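Bread in a small kitchen

When I moved to Hivley I did not plan to bake bread. In my mother's house the bread came from the public oven at the end of the street, and a child carried it home on a board. I was this child for many years, so I knew the road very well and the dough not at all.

In Hivley the nearest bakery closes at two in the afternoon, and I finish work at six. For the first winter I ate bread in slices from the supermarket. It is soft on the first day and also soft on the ninth day, and this worried me a little.

My neighbor Kenna Skinner gave me some of her starter in a jam jar. She wrote the feeding times on the lid, but the ink washed away the first evening, so I had to guess. I killed it. She gave me more, and she was very kind about it. 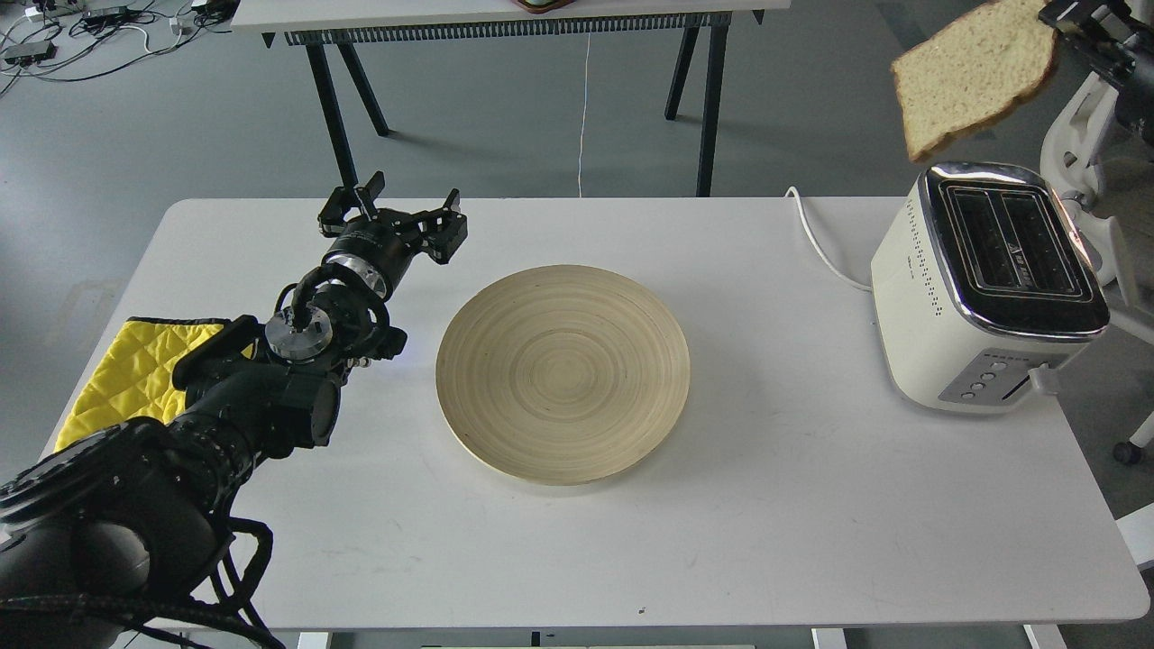 Driss Ashour

My recipe now is simple. I use 800 grams of flour for two loaves, with a little semolina mixed in because I like the yellow color. I mix it after dinner, fold it before I sleep, and leave it by the window. In August this is too long and the dough climbs out of the bowl, so then I mix it early in the morning.

The first loaf we eat the same day with olive oil. The second I slice and freeze, and it goes to the toaster piece by piece during the week. My mother does not approve of the freezer. On the telephone I tell her that we finished everything fresh, and she pretends to believe me.

Next I want to try her barley bread. She gives the measures in handfuls, and her hands are much smaller than mine, so I have asked my sister to weigh one for me.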